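Torunn Wallin
15 January 2024

1/ I have now lived 3 winters in Wumholm and I want to write down what I learned about keeping an old flat warm. Maybe it helps somebody who has just moved in.

2/ First, the windows. My flat is from the time when one layer of glass was enough. I bought foam strip at Moen and did all the frames in one evening. Clean the wood with a damp cloth and let it dry well, otherwise the strip falls off again. I know this from my first January.

3/ Thick curtains are good, but they must not hang over the radiator. Mine did. I cut 16 cm from them and sewed a new hem by hand. It is not a beautiful hem.

4/ Let the air out of the radiators when they make noise. The key is very cheap. Hold a cup under the valve and close it as soon as water comes.

5/ My neighbour turns her heating completely off when she goes to work. I tried the same for a month and the bedroom became damp. Now I keep it low all day and I am more content. Other houses can be different, of course.

6/ Open the windows wide for a few minutes in the morning. It feels wrong when it is cold outside, but the wet air must go somewhere.

7/ Furniture matters also. Leave a hand's width between the sofa and an outside wall, and up to double if the wall feels cold. I have asked in two forums if fabric or leather is warmer to sit on, and the answers were very strong in both directions. I am for fabric.
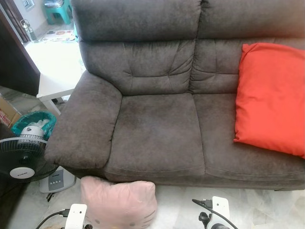
Dark loveseat, plump cushions, the kind I would choose for January.

8/ The draught under the front door I have not solved. The brush from Wonar was too stiff and the door did not close. At the moment there is a rolled towel.

9/ If you know a softer one that fits a door of 44 mm, please write to me. I will measure again tonight to be sure.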